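Moltitz Oral History Project
Progress report to the Bamus Fund, second period
July 24, 1999

Short one this time, full accounts come with the final report. Sorry for the gaps.

Interviews. 60 done, all on cassette, all with signed release forms except 3 where the family wants to hear the tape first. Mostly former mill workers and their children. Two long sessions on the 1950s flood, very good, the best we have so far. Still thin on people who moved away.

Transcripts. Behind. 1,037 pages typed and checked once. Second check hasnt started. The Skandon transcription machine was out for repair most of the spring and the foot pedal still sticks. We'd like to move some of the travel line over to typing hours, please let us know if thats allowed without a new form.

Photographs. People keep bringing them to the interviews. 122 prints copied and returned. Captions are in pencil on the sleeves, need to be typed up before anyone forgets who is who.

Storage. Tapes are upstairs in the Miranda building, out of the sun. Room gets warm in the afternoon, fan bought out of petty cash. Copies of each tape kept at a second adress.

Money. On budget exept postage, which is over. Phone is under. Receipts attached.

Next. Finish the east side interviews, start second check, have a sample booklet ready in October. Public reading to follow, hall not booked yet.
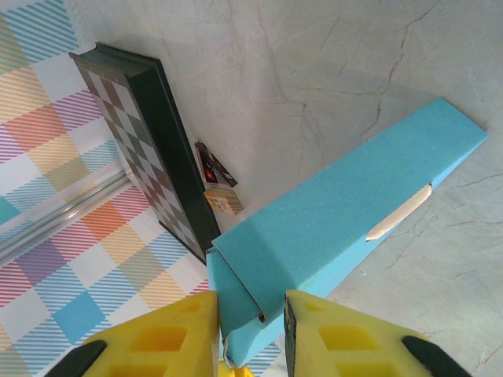 Will the interview tapes be open to the public?
Most of them, once the transcripts have had their second check. The tapes families are still reviewing stay closed until we have a signed form.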